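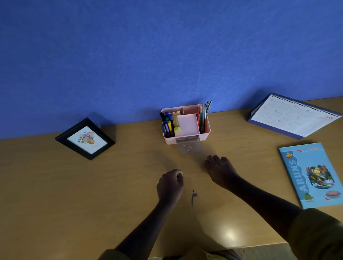
Politik & Nachwuchs

Zwei Stunden Satzung, dann erst Suppe

Clalska, im Dezember. Halb neun morgens, der Saal über der Druckerei Mancuso ist noch kalt, die Jugendliste Ruvus tagt trotzdem. 28 Delegierte, dazu Gäste, Eltern, jemand von der Lokalzeitung Stundis. Kaffee aus Kannen. Die Tagesordnung: viel zu lang, wie immer.

Jalen Yazzie leitet die Sitzung, zum zweiten Mal. Schnelle Stimme, wenig Geduld mit Geschäftsordnungsanträgen. Davon gibt es reichlich. Streitpunkt eins ist das Mindestalter für den Vorstand. Sechzehn, fordern die Jüngeren. Achtzehn, sagt der alte Vorstand, wegen der Haftung beim Konto. Hin und her, Redezeit abgelaufen, noch eine Wortmeldung. Am Ende sechzehn, aber nur für Beisitzer. Keiner jubelt.

Dann der Nachtbus. Letzte Fahrt ins Umland um elf, wer danach noch in der Stadt ist, der läuft. Oder ruft die Eltern an. Der Antrag verlangt eine Fahrt um eins, zunächst auf Probe, am Wochenende. Fast 60 Unterschriften liegen schon vor, gesammelt vor der Berufschule. »Das reicht für den Anfang«, sagt Yazzie. »Der Stadtrat will mehr, das wissen wir.«

Mittags Linsensuppe, im Stehen. Am Fenster verhandeln zwei Ortsgruppen über einen gemeinsamen Listenplatz, leise, dann nicht mehr so leise. Die Wahl des Vorstand zieht sich bis in den Nachmittag, Stichwahl inklusive. Yazzie bleibt. Der Busantrag geht im Januar an den Stadtrat.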